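Um braço que aprende a arrumar

A Idholm passou os últimos anos a vender garras e sensores a integradores. Com o Emance, entra num mercado mais pequeno e mais exigente: o das escolas técnicas e dos laboratórios universitários que querem trabalhar com manipulação de objetos e não têm orçamento para uma célula industrial. O conjunto traz um braço, uma garra, uma câmara que filma a mesa de cima e o programa que liga tudo. Está à venda desde março.

Passámos 15 dias com um exemplar no laboratório da Lelstead, a empresa que trata da distribuição e da assistência. A montagem ocupa uma manhã. O braço chega calibrado de fábrica, a câmara não, e é aí que se perde mais tempo. O manual explica bem a parte mecânica e mal a parte do programa. O capítulo sobre a calibração da câmara remete duas vezes para um anexo que não existe na edição impressa.

- O anexo está no sítio de apoio - explica Gareth Kershaw, responsável técnico da Lelstead. - Já pedimos que o incluam na próxima tiragem.

Feita a calibração, o trabalho começa com demonstrações. O operador conduz o braço, pega num objeto, larga-o noutro lado, e o programa guarda os movimentos e o vídeo. A Idholm recomenda 1000 demonstrações por tarefa antes do primeiro treino. Para tarefas simples, como levar um cubo de um ponto a outro, bastaram-nos bastante menos. Para separar objetos de um monte, convém seguir a recomendação.

A escolha dos objetos conta muito. Um tabuleiro só com blocos de madeira ensina pouco, e quem prepara as sessões deve misturar materiais: panos, bolas de borracha com picos, peças de tecido, esferas espelhadas. Os panos são difíceis porque mudam de forma a cada tentativa. As esferas brilhantes dão trabalho à câmara, que recebe reflexos onde esperava uma superfície.
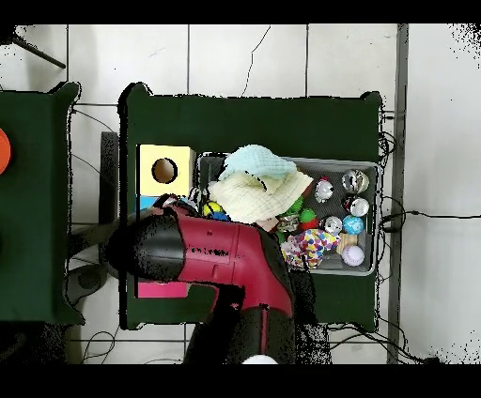 A garra tem dois modos de fecho. No primeiro, fecha até uma abertura definida pelo operador. No segundo, fecha até sentir resistência e para. Usámos quase sempre o segundo, que se portou bem com os brinquedos macios e menos bem com as bolas pequenas, que fugiam quando o contacto não era centrado. A força mínima é ainda assim alta para objetos frágeis. A Idholm vende à parte umas pontas mais moles, que não recebemos a tempo.

O programa de treino corre num computador com placa gráfica dedicada, que não vem incluído. Quem não o tiver pode recorrer ao Pathirana, o serviço remoto da marca, pago por assinatura. Enviam-se as demonstrações, recebe-se o modelo treinado. No nosso caso, a resposta demorou nearly uma noite inteira na primeira vez e menos nas seguintes.

Amber Hebden, que dá formação em robótica e usa o conjunto com turmas do secundário, prefere treinar localmente. Os alunos acompanham o processo e percebem por que razão um modelo falha, diz. As queixas dela são outras: o cabo de alimentação é curto e a paragem de emergência devia estar num suporte próprio, ao alcance de quem está sentado.

O conjunto custa 3000 euros, com 2 anos de garantia para o braço. A garra e a câmara têm apenas um. As peças de desgaste compram-se em separado e a Lelstead mantém as mais pedidas em armazém.

Para um laboratório que parte do zero, o preço é razoável. Quem já tem um braço de outra marca ganha pouco com a troca, e a Idholm não vende o programa sozinho. A versão ensaiada foi a que estava disponível em 12/09/2021.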